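About Horen

Horen refurbishes, repairs and dismantles desktop computers. The company works from a single building in Drellilley, with the intake dock and test room on the ground floor and the teardown benches and parts store above. Most of the equipment received is office desktop stock at the end of a lease or replacement cycle. Laptops are accepted in limited quantities. Monitors, printers and phones are not.

What comes in

Machines arrive on pallets or by individual drop-off. Each unit gets a label with an intake number, and the same number follows the board, the power supply and the drives if the unit is later broken down for parts. A unit is weighed, checked for obvious damage to the case and connectors, and assigned to one of two streams: rebuild or teardown.

The rebuild stream takes machines that can be returned to service with a modest amount of work. This usually means cleaning, a new coin cell, more memory, a solid-state drive and a fresh installation of the operating system. The teardown stream takes machines that are too old, too damaged or too incomplete to resell whole. These are a source of working boards, slot covers, brackets, fans, cables and screws. Older boards remain in demand from customers who run equipment tied to a particular expansion card, and a tower with a conventional PCI slot will often be stripped with more care than a newer one without it.

How a tower is opened

All work on open machines follows the same bench procedure. Power is disconnected, the power button is held down to drain residual charge, and the tower is laid on its side on a grounded mat. The side panel comes off first and is stored upright in the rack behind the bench. Dust is removed with low-pressure air before anything is unplugged, and fan blades are held still during cleaning.

Cables are photographed and then disconnected at the connector body, never by the wire. Expansion cards are released at the bracket, then at the slot latch if there is one, and lifted straight out. Memory comes next. The latches at the ends of the slot are opened fully before the module is touched. The processor stays in its socket unless the board is being tested separately or the socket itself needs inspection. More boards are lost to bent socket pins than to any other handling fault in our records.

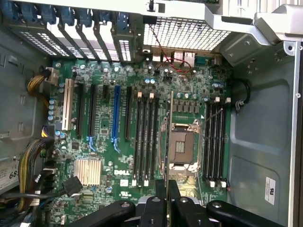 Dell motherboard in an open tower, with expansion slots and eight DIMM slots.

Slot covers, retention clips and drive-bay brackets are kept with the chassis whenever the chassis is reusable. A case without its slot covers can be sold, but the openings disturb the airflow and let in dust, so replacement covers are fitted before a rebuilt unit leaves the bench. Clips are sorted by chassis family. They are small, they are rarely sold on their own by manufacturers, and a missing one can hold up an otherwise finished machine.

Board inspection

A removed board is inspected under a ring light before it is powered. The inspection sheet covers the following:

Capacitors: domed tops, leakage at the base, leaning or cracked bodies
Expansion slots: debris, bent contacts, broken latch tabs
Memory slots: latch travel, discoloration, foreign material in the channel
Processor socket: pin alignment, cover plate, load lever
Rear ports: bent shells, loose mounting, corrosion
Coin cell holder: spring tension, residue

Boards that pass are powered on the test frame with a known good supply, processor and memory. Every memory slot is tested in turn with a single module, then all slots together. Expansion slots are tested with a card of the matching type. A board with one failed slot is not scrapped automatically - it is recorded with the fault and sold at a reduced price, with the fault printed on the bag.

Storage and drives

Drives are removed at intake and handled in a locked room. They are wiped and verified, or shredded if the verification fails or the customer has asked for destruction. A certificate is issued per serial number. Drives from one customer are not mixed with those of another until the certificates have been sent.

The parts store holds 555 bins. Small hardware is kept in the front rows, boards in antistatic bags in the middle, and bare chassis at the back. Stock is organized by fit, so a bracket is shelved with the cases it belongs to and not with brackets in general. The parts list on this site is updated from the store's own system at the end of each working day.

Products and services

Flestholm is our line of rebuilt desktops. Each one is sold with its test sheet, a record of the parts replaced and a 12-month warranty on labor and parts. The configuration is plain: one drive, tested memory, no bundled software beyond the operating system.

Pitkänen is the board repair service. Customers send in a motherboard or a complete tower, and receive a written fault report and a fixed quote before any soldering is done. The usual jobs are capacitor replacement, port replacement and damaged traces near the coin cell. We do not repair boards with liquid damage under the processor socket. Unrepaired boards are returned at the customer's cost or recycled free of charge.

Bulk clearance is available to offices and schools. The minimum for collection is 52 units, and the largest single load the dock can take is 126. Smaller lots can be brought in by appointment.

People

Kiều Ung runs the benches and wrote the current inspection sheet. Her background is in electronics assembly, and she trains all new bench staff, who spend their first weeks on teardown stock before they work on a customer's machine.

Armindo Neves is responsible for intake, drive handling and the parts store. Requests for unusual slot covers, drive brackets or older boards go to him directly. A part number helps, and so does a clear photo of the connector side.

Visiting

The counter is open on working days from 9:00 a.m. to 4:30 p.m. and is closed on Sunday and public holidays. The store closes for stocktaking during the first week of May, and parts orders placed in that week ship the week after. Parking for loading is on the north side of the building. Please remove discs, memory cards and personal accessories before handing over a machine, and tape loose side panels shut for transport.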